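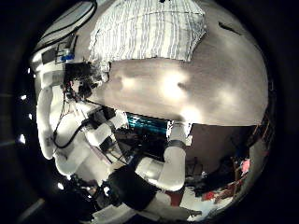 Page last changed: September, 4:10 p.m.

The towel drawer comes first. Before the coffee, before the tour of the kitchen, the owner of Flitico pulls it open and starts lifting things out, talking the whole time. "Feel that one! That's been washed every week since we opened, and it just keeps getting softer."

Flitico is a small linen shop in Samurden with its workroom at the back, and what it mostly sells is striped cloth. White ground, thin gray stripe, hemmed on all four sides. The stripe is called Jimel in the shop's own book, after the street where the first loom stood, and customers now ask for it by name.

Why gray? "I tried red, I tried navy, I tried a green I was very fond of," she says. "Gray is the one you can leave out. You throw it over whatever is there and it looks fine, so people use it. I love a towel that gets used."

She is just as happy talking about folds. A stripe shows you how a cloth hangs, she explains, since every line bends where the fabric bends. "A plain towel hides all that. With a stripe you see the whole drape, and if the hem is a bit wavy, well, I like a wavy hem. Ironing it flat for the shop window took me 60 minutes once, and it looked like paper!"

The cloth is woven at Kotian, a mill up the valley, and comes down in rolls. Each towel is cut to 75 centimeters in the workroom and washed before it is sold, a step she refuses to skip (she had a shrinking disaster in her first year and still winces at it). Last year 2841 towels went out the door, 1009 of them in the Jimel stripe.

And at home? She laughs. Hers never make it to a hook. "Over the back of a chair, over the edge of something, over my shoulder. I go looking for one and I'm wearing it."

A wider stripe is on the loom now. She has one sample, and she'd like it back after I've had a good look at it.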